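Section 4: Setting up your round desk organiser

You've got the Kultwood organiser out of its box, so now comes the enjoyable part! A round organiser is a lovely thing to work from, because everything sits in its own slice and you can reach any of it without digging. It does reward a few minutes of thought at the start, though, so please read to the end of this section before you tip your drawer into it.

4.1 What you should have

One organiser drum with fixed partitions
One round centre cup
One base pad, self-adhesive, in a paper sleeve
The small card with your part number (drum 2,158, spare cup 1,654)

Keep the card. If you ever want a spare cup from our shop in Prestorthorpe, that number is the quickest way to get the right one.

4.2 Choosing the spot

1. Clear the desk completely, including the things you've stopped noticing.
2. Wipe the desktop with a damp cloth and let it dry.
3. Sit where you normally sit and stretch out the hand you don't write with. Set the drum down just inside your reach, towards the back.
4. Pretend to work for a minute. Write something, turn a page, slide a book across. If your elbow finds the drum, move it further back.

Note: Left-handers usually end up with the drum at the back right, right-handers at the back left. Try both, it's surprising how quickly one of them feels wrong.

Caution: Don't peel the base pad yet. It can be lifted and moved once or twice, but it never grips as well as it does the first time.
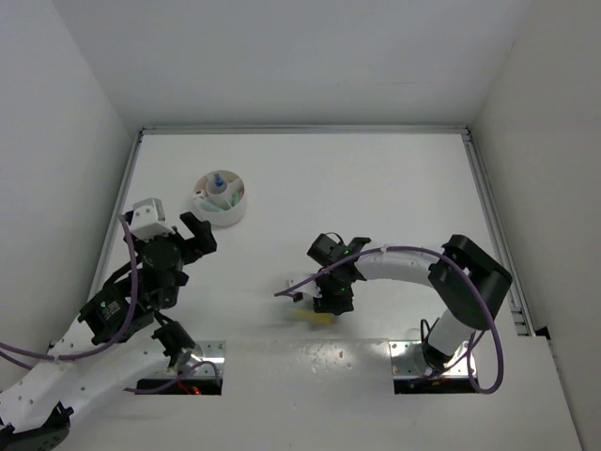
4.3 Filling the compartments

Start with the centre cup, as it decides how the rest will go. It's meant for one upright thing that you pick up many times a day: a glue bottle, a correction pen, a small tube with a cap.

1. Put your upright item in the centre cup, cap or nozzle at the top.
2. Lay short, chunky items (erasers, sharpeners, tape) in the compartments nearest to you.
3. Lean slim items against the rim in the side compartments. Two to a compartment is comfortable, and three is a squeeze.
4. Leave at least one compartment empty at the back. Do try this, even if you're itching to fill it! It's where the stray paper clip and the borrowed key will go, and you'll be glad of the gap.

Note: The drum is shallow. Full-length rulers and large scissors will topple out of it, and are much happier in the Strickland tall pot (sold separately) or in a drawer.

Caution: Check that caps are pushed right on before anything goes in on its side. Ink does wipe off the partitions while it's fresh, but a dried stain may stay.

4.4 Fixing the base

1. Use the drum unfixed for a few days.
2. When you're happy with the position, empty it and turn it over.
3. Peel the pad, press it to the middle of the base and hold for 36 seconds.
4. Set the drum down, press gently and refill.

If you own the Skornik desk mat, leave the pad off altogether. The mat has enough grip by itself.

4.5 Cleaning

Lift out the centre cup and rinse it in warm soapy water. Wipe the compartments with a soft cloth, and use a dry paintbrush for the corners where the partitions meet the wall (pencil shavings love it in there). No scouring pads, please, and no dishwasher.

Guide revised October 28, 2019.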